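Visit report: gripper trials, Clavent
Apr 28, 2019

Clavent runs its handling tests in a single room behind the machine shop. I went to compare the jointed two-finger gripper with the parallel unit from Bakis, both on the same arm. Our own question is narrow: can either take rectangular blocks out of a bin without a fixture to present them?

The test engineer gave me the morning. Each gripper was allowed 200 picks with the same planner settings. The fingers were not changed between runs, and the controller speed limit stayed on. Blocks were tipped in by hand and left as they fell.

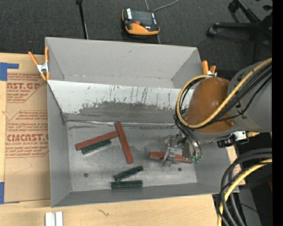
The jointed gripper did well on blocks lying apart and less well on blocks in contact. It needs clearance for the finger to swing, and the planner rejects a grasp when that clearance is missing. A pair like the red and green blocks lying side by side against each other at the left of the bin has to be taken across both or pushed apart first. Clavent's planner pushes. This added more than 3 seconds per pick by my watch.

The Bakis unit is stiffer and goes straight down between blocks, but its body is wide and it refused most picks close to the front wall. Its failures were easier to diagnose. With the jointed fingers a slip and a bad approach give much the same current trace.

Cable routing deserves a note. The bundle loops over the wrist joint and limits rotation in one direction, so some grasps were reached the long way round. Vondráček sells a routed wrist for this arm, which Clavent has on order for September.

I would not choose on these figures. A run of 1000 picks on our own parts is the next step, with the Sosen controller if it can be had.

Comments (2)

pick_rate: Did they log the pushes separately? On our cell the pushing cost more time than the failed grasps.

M. at the back: We have the Bakis. Narrower fingers helped near the wall but the body is still the limit.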